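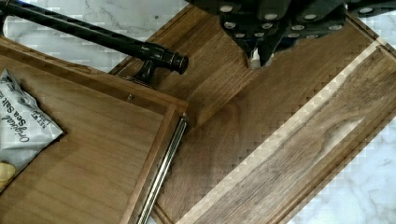 Harriet Lorne

The woman who sorts kitchens for a living would rather I left her name out. Her business is called Rosia, it covers Norkdale and the villages as far as Stiscombe, and it charges £700 for what its leaflet describes as a calm worktop. I asked her what a calm worktop was.

"One you can chop an onion on," she said, "without moving things first."

I can move things for nothing, and I told her so. She had heard that before. "People say they can. Then I come round in December and the bread's being buttered on top of the microwave."

Her rule is that anything not used in 24 hours leaves the worktop. I have doubts about this. By that reckoning a cake tin is homeless for most of the year, and a good walnut board with a juice groove, which is heavy and earns its keep on Sundays, has to be heaved in and out of a cupboard. She gave way on the board. "Boards can stay. A big board is a work surface. It's trays I fall out with. A tray on a worktop collects whatever's in your hand when the phone rings."

She was firmer about lids. A lid without its pan, she says, is the first thing she picks up in any house, and she won't put it down again until somebody has told her where the pan is.

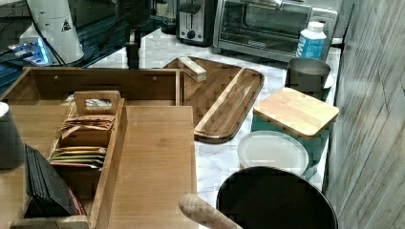 A reader in Stiscombe wrote, after I mentioned the visit in last month's column, that she had paid for the full Rosia treatment and had everything back out within 16 days. She didn't regret it, she said, but she did now own a great many baskets.

I read this out. There was a short silence. "Baskets are optional," said the sorter.

They are also £24 each, and they come from Wysocka, the shop on the Norkdale road that prints her leaflets. She doesn't hide the arrangement. "I get a bit off. So do my clients." I would still like it better if the person telling me I lacked a basket had no interest in baskets. 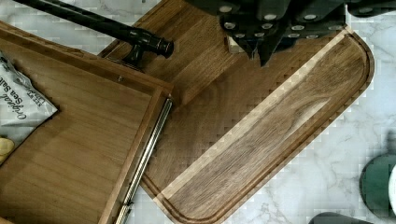 On the care of boards I had less to quarrel with. She wants them wiped along the grain, stood on edge to dry and oiled when they start to look thirsty. She has no time for special creams. "Plain mineral oil and an old cloth. Leave it overnight."

And the toaster? I had expected it to be banished, but she lets toasters stay, and toaster ovens too if they get used. What she objects to is the top of them becoming a shelf. "It gets hot. Tea towels, post, somebody's homework. I take it all off, every time."

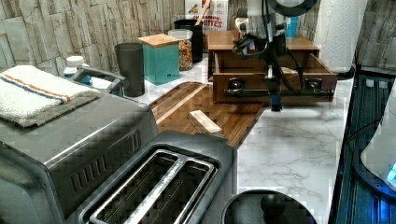

She started Rosia in 2000, when she says people mostly wanted help with their lofts. Kitchens came later, along with all the gadgets. I asked whether any client had ever kept to the rule for a whole year. She thought about it for longer than I expected.

"One," she said. "But he eats out."

I haven't booked. I did go home and match up my lids — it took most of an evening, and there's a glass one left over that fits nothing I own.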